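Hand-held gripper build, jacket folding -- finger pad question
Clavham Makers Forum > Robots & Automation

jullwood_kd wrote:
Hi all, Kwadwo Frimpong here. I'm building a folding arm at home and collecting demos with a hand-held gripper first. I have 214 jacket folds so far and I'd like a sanity check before I do more. Puffer jacket, flat on the bed, front up:

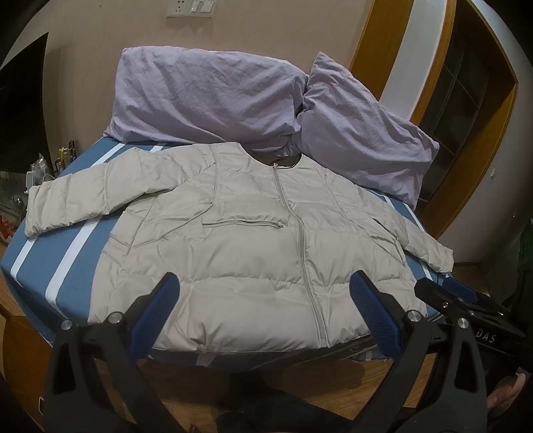
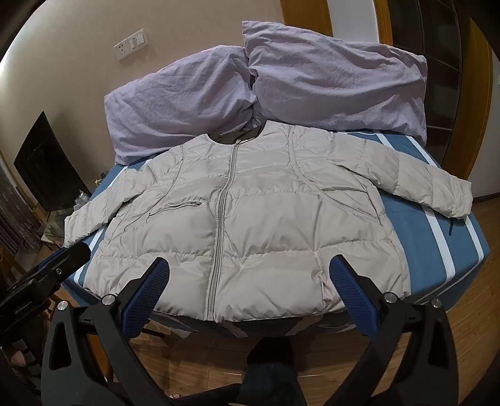

My trouble is the sleeves. When I pinch a cuff I get one layer of shell and no fill, then it slides out halfway across. Softer pads? Or do I just squeeze harder? The spring is the stock one from the Jarkunis kit.

tan_bench wrote:
Squeeze harder and you'll crease the shell and wear out your thumb -- ask me how I know. I'd go in lower, get both layers, and come up slow.

deoksu_b wrote:
Disagree with Tan. Slow is fine for you, but the arm copies slow and then every fold takes forever. I swapped to a spring 20 percent stiffer and my slips mostly went away. Deok-su Ban, December build thread, post 3598 if you want the part.

jullwood_kd wrote:
Oh nice, I missed that thread! Would the stiffer one still let go of thin stuff like T-shirts?

deoksu_b wrote:
Mine does. I file the pad edge down 2 mm.

tan_bench wrote:
Still say try the lower grab first, it's free.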